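Clotlow animation open day, 20th July

Quick write-up before I forget it all. Got there late – train, then the wrong gate, then a queue for stickers. Studio takes up 2 floors of the old Brostier building and they let people in by groups. Ours got the songs first, which suited me.

Andia has run to 219 episodes now and the music room has kept every demo. 659 of them, on a shelf and a hard drive. We heard three versions of the bus song. First one is slower and much sadder, I'd have kept it. Then storyboards, then a sound booth where kids could shout a line over a clip. Loud. Very popular.

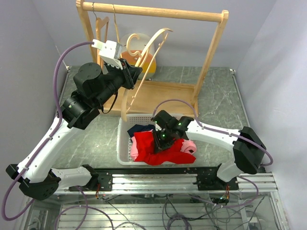 Voice talk after lunch was the best bit. They record the main cast seperately and stitch the arguments together afterwards, I'd always assumed they were all in one room. Series five starts in April, no clips shown, just a title card and a lot of giggling. Somebody asked if Shehu the goat is coming back. No answer, big grin.

Shop was small and pricey. Got a lyric book, left the mug. They'd had 1,446 through the door by closing, said the board by the exit, and it felt like it on the stairs. 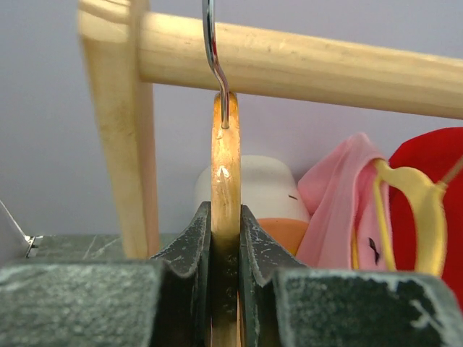 Wooden hanger with a silver hook, Clotlow open day.

Would go again. Take sandwitches, the café ran out of everything except soup. Toilets on the ground floor only.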